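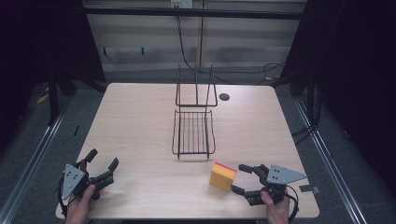
The black wire rack on the pale table, with nothing in it.

March, 6:40 in the morning. Kitchen 17 degrees, window shut overnight. Starter fed last night, domed, a few large bubbles at the glass. Took 80 grams of it for the new dough and put the rest back in the refrigerator door.

The last loaf was underproofed. I am fairly sure of that now. The crumb was tight along the base with two long tunnels under the crust, and the side split a good inch below the score. I had blamed the oven. Seija Seppälä looked at a slice and said the oven had nothing to do with it, and that I was reading the clock when I should have been reading the dough. She has baked rye for most of her life and does not own a timer.

Flour today is the Graritz bread flour, second bag. The first bag took water easily. This one feels thirstier, or the air is drier with the heating on. Total flour 567 grams, an awkward number that comes from using up what was left in the bag. I worked the rest out from there: water at 70 percent, salt at 2 percent, which gives 397 and 11 on the scale. Salt held back for half an hour, then worked in with wet fingers until the grit was gone.

7:45. First fold. Slack, tears if pulled past the rim of the bowl.

8:15. Second fold. Holds an edge for a minute or so.

9:00. Third fold. Much better. Surface smooth, springs back slowly. Left it alone after that. I used to do a fourth and fifth and I can't find anything in my older entries to show that they helped.

Bulk is the part I keep getting wrong. The recipe card that came with the Janton mixer gives 5 hours and says nothing about temperature, so it is of little use in a cold kitchen. At 17 degrees I would expect more than 8. Put a strip of tape on the straight-sided jar with a small piece of the same dough in it, and marked the start level. The plan is to shape when the sample is up by 60 percent. The jar is narrower than the bowl and probably cools faster – so it may lag the main dough a little. I would still trust it over my eye.

Went out at midday for coal tar soap and a replacement washer for the bathroom tap. The hardware shop stocks Condix washers only, in packs of ten, which will outlast the tap. Fitted it before lunch. Drip stopped. The old washer had a groove worn clean around the face.

2:30. Sample up by less than half. Moved the bowl and jar to the cupboard beside the boiler, where the thermometer reads 23.

4:10. Sample just past the mark. Turned the dough out, pre-shaped, rested it 20 minutes under a cloth, final shape as a round. It held its height this time. The last one spread as soon as it left my hands, and I put that down to weak flour, so I should strike that remark from the February pages.

Into the basket, seam up, into a bag, into the refrigerator. It is the bottom shelf of the Boström, which runs at 4 degrees when the door is left alone. The top shelf is closer to 7 and I have lost a loaf to it.

Telephoned Seija after supper. She asked what the dough smelled like. I had written nothing down about smell. She thought yogurt was good and vinegar was late, and that I should add a column. I have ruled one in. From memory it was mild, a little like yogurt, with wet cardboard underneath that I take to be the bran.

She also thinks I cut too soon. My notes give 40 minutes for the last loaf and 35 for the one before, both described as gummy in the middle. She waits until the next morning for rye and at least 3 hours for wheat. Will try the 3 hours and change nothing else, otherwise I won't know which it was.

For tomorrow: oven on at 6:00, pot inside from cold. Bake straight from the refrigerator, 20 minutes lid on at 240, then lid off at 220 until dark. Weigh before and after. Order more rye.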